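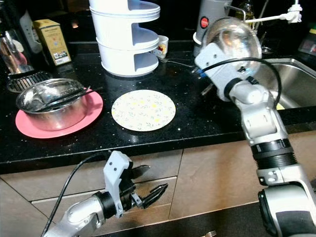

Kitchens & Counters > Sinks, Stone and Surfaces
Thread: Black granite with sparkle, two years in. Is sealing a racket?

gravelroad47
Posted Thursday, 7:52 am

Putting this where people might argue with me, which I'd welcome. We've had black granite with the little white flecks for two years now. Light brown drawers under it, stainless sink, a run of counter to the left of the sink that does all the work. The installer sold us a sealing plan from Rernholm: a guy comes out once a year, wipes something on, waits, wipes it off, and charges $209. We paid the first year. I skipped the second.

I can't tell the difference. Water beads the same. Oil wipes up the same. I did the drop test in four places and left it while I ate lunch, and there was no dark spot in any of them. So either my stone never needed sealing or the first coat is still on there, and in both cases I don't see what I'd be buying this year.

Second gripe, same counter. Everybody said black would hide crumbs. It hides nothing. The flecks hide salt and that's it.

Anyone with dark granite who stopped sealing and regretted it? I mean regretted it with a stain you can point to.

plumbline_oh
Posted Thursday, 8:20 am

Dense black stone often takes hardly any sealer in the first place. If your drop test was clean before the first treatment you paid to have a counter wiped. Did you test it before?

gravelroad47
Posted Thursday, 8:31 am

No, and that's my own fault. The plan was in the paperwork with the install and I signed it.

tealkettle
Posted Thursday, 9:05 am

I'm going to disagree a little. My mother has black granite and never sealed it, and there's a dull ring next to her stove where an oil bottle lived for years. You can see it when the light comes in low. Maybe yours is denser, but "I can't see anything after two years" isn't the same as fine. It took hers a long time to show.

Also $209 is silly, agreed. A bottle of sealer and an old T-shirt will do it.

plumbline_oh
Posted Thursday, 9:14 am

A dull ring could be a stain. It could also be residue on top, or the finish worn from dragging the bottle back and forth. Has she ever tried scraping it with a razor blade held flat? I've seen "permanent" rings come right up.

tealkettle
Posted Thursday, 9:22 am

She has not and I'm not going to be the one to suggest taking a razor to her counter.

ninefootcounter
Posted Thursday, 10:40 am

Sealing aside, I'd worry more about what you set down on it. We had the same flecked black in our last place and the mark I really minded was a chip on the sink edge from a cast iron lid. No sealer does a thing for that.

What we ended up doing was parking pots on plates. Pot comes off the stove, waits a bit, goes on an old dinner plate, chopsticks or spoon stay in the pot. The plate catches the drips and the counter stays clean. My in-laws have always done it and I used to think it was fussy.

gravelroad47
Posted Thursday, 10:58 am

We do the plate thing too. Ours is a pink one that doesn't match anything else we own, so it got the job. I still don't buy that granite needs protecting from a pot. I do it for the drips.

saltandsink
Posted Thursday, 11:30 am

Please don't put a screaming hot pot straight on a cold stoneware plate though. I lost one that way. Clean crack right across, soup everywhere. If it's off the boil and has sat a few minutes you're okay.

ninefootcounter
Posted Thursday, 11:36 am

Yes, that's what I meant by waits a bit.

burntbutter60
Posted Thursday, 1:15 pm

Can we talk about the crumbs? Because I think the crumb problem is a stuff problem. Every black counter I've seen that looked dirty had fifteen things standing on it. You wipe around them, the rag leaves a line of grit against each one, and on black you see every line. Clear it off and it's a 60 second wipe.

gravelroad47
Posted Thursday, 1:33 pm

I hear this a lot and I'm not convinced. Clear it off to where? The plates I use every day are out because I use them every day. I have a white plastic tiered shelf at the back, a flat drain rack, a couple of jars. If all that goes in a cabinet, I'm opening a cabinet every time I want a cup.

burntbutter60
Posted Thursday, 1:41 pm

Then get one shelf that does the work of the three. I have the Broltska corner tower and it took everything off my counter.

saltandsink
Posted Thursday, 1:50 pm

I had that tower. Sent it back. The bottom tier sits so low you can't get a sponge under it, so whatever runs down there stays there. On hard water you get a white outline on black stone in a week. I'd take a cheap plastic rack on feet over it any day.

burntbutter60
Posted Thursday, 1:58 pm

You lift it up and wipe. It weighs nothing empty.

saltandsink
Posted Thursday, 2:04 pm

Empty being the important word.

plumbline_oh
Posted Thursday, 2:37 pm

Hard water is the real enemy on black and it has nothing to do with sealing. If there's a haze around your faucet or under the drain rack, that's minerals. People see it, think the stone is failing, and call the sealing guy, who polishes it off before he wipes his product on. Then everybody is impressed with the product. I've suspected for years that this is half the business.

gravelroad47
Posted Thursday, 2:50 pm

Okay, that one stings. There was haze behind our sink before the Rernholm visit and it was gone after.

tealkettle
Posted Thursday, 3:12 pm

Don't go at it with vinegar. Granite mostly puts up with it, but some of the black stuff sold as granite isn't exactly granite and it can etch. Try a hidden spot first.

countymaple
Posted Thursday, 4:45 pm

I'll stick up for paying someone. We use Hubmann, they seal and also redo the caulk around the sink, and I figure it's worth it for the caulk alone. Ours had a gap behind the faucet I'd never have noticed.

plumbline_oh
Posted Thursday, 4:59 pm

A tube of silicone and half an hour.

countymaple
Posted Thursday, 5:03 pm

You haven't seen my caulking.

ninefootcounter
Posted Thursday, 6:20 pm

Has anybody here used the Prornex spray? The daily one that says it cleans and seals together. My sister swears by it and I'm suspicious of anything that claims to do both.

saltandsink
Posted Thursday, 6:34 pm

Used a whole bottle. It cleans like any spray and leaves it shiny for a day. On black it streaked worse than dish soap and water. I saw no sealing of any kind, but then how would I.

gravelroad47
Posted Thursday, 6:41 pm

"How would I" sums up my problem with this entire product category.

Here's where I've landed. I'm canceling the plan. I'll do the drop test again in September, including right behind the sink where it's wettest, and leave it for longer than a lunch this time. If I get a dark spot I'll buy a bottle and do it myself. If tealkettle's mother's ring turns up on mine, I'll come back and say so.

The stuff stays on the counter, sorry burntbutter60.

burntbutter60
Posted Thursday, 6:55 pm

Your crumbs, your business. Put felt pads under the shelf at least so it doesn't scratch.

saltandsink
Posted Thursday, 7:08 pm

Not felt, by a sink? It'll stay soggy. Use the clear rubber dots.

tealkettle
Posted Thursday, 7:30 pm

Seconding rubber dots. And gravelroad47, check the plan before you cancel. A friend had one with more than 300 dollars in early exit fees buried on the back page.

gravelroad47
Posted Thursday, 7:44 pm

Going to find the paperwork now.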